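Rundum Releases "Suda," a Long-Form Recording for Seated Meditation

Last updated: June

Rundum, the ambient music label, has released Suda, a recording by composer and synthesist Elba Gallardo intended for use in seated meditation groups. The recording is available now as a download and in a CD edition of 300 copies.

Suda runs 70 minutes and is divided into two parts. Part one is built on a single sustained chord whose upper voices shift at intervals of several minutes. Part two keeps the same root pitch and adds slow bell tones generated by frequency modulation. There is no percussion, no spoken guidance and no fixed tempo in either part. The two parts are joined by a crossfade, so that a group may sit through the whole recording without a break.

Gallardo performed the music in one pass on a pair of analog synthesizers and a tape delay. No overdubs were made. Editing was limited to the opening and closing fades and to the removal of line noise below the lowest played note. The recording was mastered at a low average level with very little compression – playback at moderate volume is recommended.

"Most of the work was in the tuning," said Gallardo. "I used just intonation throughout, and the intervals were set before I played anything. After that I mainly had to leave them alone."

The recording follows Zadska, Gallardo's earlier album for the label, which consisted of 18 short pieces for walking practice. Suda uses some of the same source patches, reprogrammed with longer attack and release times. 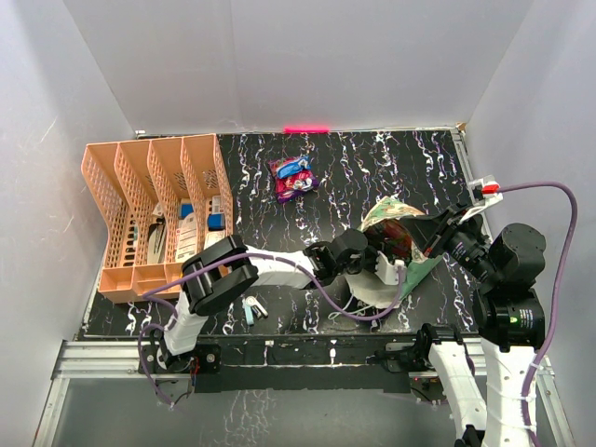 Can Suda be played in public classes and retreats?

Group leaders who buy either format may play it in classes and retreats of any size at no extra charge. Broadcast and film use require a separate license from Rundum.

The download is supplied as uncompressed audio in two versions, one continuous and one split at the midpoint. The CD contains the continuous version only. Notes on the tuning, written by Gallardo, are included with both formats. A companion recording for evening practice, titled Feng, is in preparation.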